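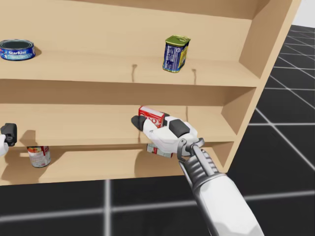 Pick one shelf and one box and get that right before you touch anything else, Cirilo Cervantes told the robotics club at Gusendale on the first night of the shelf project. Half the room groaned. They had signed up to stock a whole grocery aisle! By January the same students were giving that advice to the new members, and now it gets passed on to you.

Chapter 10
Reach, Grasp, Place: The Shelf Project

Welcome to the chapter most classes look forward to all year. Up to now your robot has moved its arms through open space, and your programs have been judged on smooth motion. From here on there is furniture in the way. You will work in the simulator with a two-armed robot, a set of shelves and a handful of grocery items, and you will write a program that handles a small box inside a compartment without knocking into the boards.

It sounds like a small job. A person does it while talking on the phone. Try writing down every decision your own hand makes when you put a box of crackers away, though, and you'll fill a page before you reach the shelf. How high do you lift? When do your fingers start to open? What is your elbow doing? Each of those becomes a line or two of your program, and working them out is the fun of it.

The club entered its version in the Endard student challenge under the team name Zelleo. Their first complete program made 34 attempts in one evening, and they kept the log of every one. You'll read parts of that log as we go, including the bad ones (especially the bad ones).

What you will need

Your arm program from Chapter 9, saved under a new name
The shelf world, loaded and running
Graph paper and a soft pencil
A lab partner
One empty food box from home, any brand, small enough to hold in one hand

Planning the reach 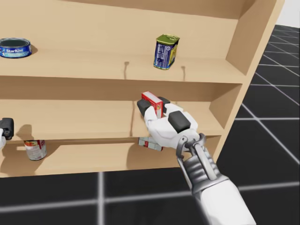

A path plan has to make room for the whole arm, and beginners nearly always plan for the hand alone. The hand is the part you care about, so your eye goes there and stays there. Behind it come a wrist and a forearm, and they take up space too. With the hand in the middle compartment and the red box between its fingers, the forearm slants up from the lower right to meet it. Now imagine your program asks for a straight move to the right. The hand might have space left, but what about the wrist? There is a side panel over there. Sketch the arm as a thick bar on your graph paper, mark the panel and the shelf boards, and slide the bar along your path with a finger. You'll find trouble spots fast, and it's a great feeling to catch one on paper.

The height of the hand matters just as much. A compartment has a ceiling, made by the board above, and a floor, made by the board below. We call the open space between them the working gap. Measure the gap first, then subtract the height of the hand together with whatever it is holding. What remains is your clearance, and you get to decide how to split it between top and bottom.

Choosing where to grip

Take your empty box and hold it by two opposite sides, using only your thumb and one finger. Move your grip up toward one end, then down toward the other. Tip the box a little each time. Feel it try to turn? Have your partner write down which grip felt steadiest, then trade places. Two flat pads on two flat sides make a fine grip, provided the pads meet the box squarely and at matching heights. 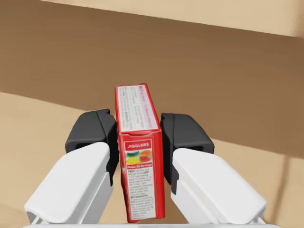 Key terms

Clearance: the open space left over between the robot and the nearest thing it could hit.

Grasp pose: the position and tilt of the hand at the moment the fingers close.

Working gap: the height from one shelf board to the underside of the next.

Approach: the last stretch of the path before the grasp pose.

Warm-up activity: The Escobedo drill

Work in pairs. One partner is the programmer and the other is the arm. The arm closes both eyes and moves only on spoken commands, one at a time: forward, back, up, down, left, right, open, close. The programmer guides the arm to pick the empty box up from a desk and set it on a bookshelf. Write down every command in order. When you are done, trade roles and do it again with a shorter list. Keep both lists in your notebook, as Section 10.1 begins by turning the shorter one into code.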